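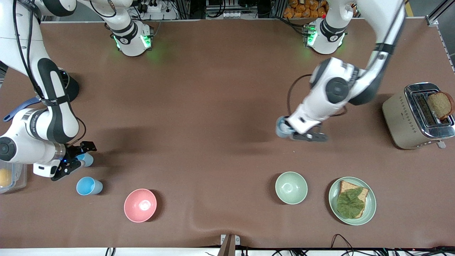 Two arms, one breakfast table, and a price they won't put on the website

I went to see the Seson two-arm kitchen package in October with my mind mostly made up, so take this with that in it. A reader had asked me whether it was worth the deposit. The deposit is 500 dollars and you get it back if you cancel before they ship, or so the sales page says. I couldn't find the word "refundable" in the terms themselves, and I read them twice.

The pitch is that you buy the arms, the grippers and a year of what they call the Table Skills service, and the thing learns to lay and clear a table. Simone Assunção, who ran the demo, was pleasant and didn't dodge much. I liked her more than the brochure.

Good things first. Both arms work at the same time over one table and each can have a cup in its fingers. A plain two-finger gripper on a light plastic cup is a sensible pairing, and I'd rather see that than some five-fingered hand that costs as much as a car. Cups lying on their sides are also a fair test, since my kitchen looks like that most evenings.

But look at what's on the table. Plastic cups, a couple of empty bowls, a plate with bread and a lettuce leaf on it, a toaster with a slice sticking out. I don't see a wine glass or a steak knife. The bowls have no soup in them. The brown paper is clamped down at the near edge, and my tablecloth is not clamped to anything. I asked about glassware and was told it's "on the roadmap," which is where I have been hearing about glassware for years.

Then there's the number. The brochure claims 1044 successful cup pickups in testing. Out of how many? It doesn't say. Simone promised to find out and I'll add it here if she writes back.

Space is the other problem. Each arm has its own base at the far side of the table, and then you have the cables. You aren't putting this in a galley kitchen. Grolari sells a single-arm kit that does less and admits it, and if you only want to tinker I'd look there first.

The service plan renews by itself at 100 dollars a month after the first year. Ask what still works if you stop paying. I did, and got a long answer with no yes or no in it.

So, to the reader who wrote in: keep your deposit for now. If they'll let you bring your own dishes to a demo, go, and bring the awkward ones.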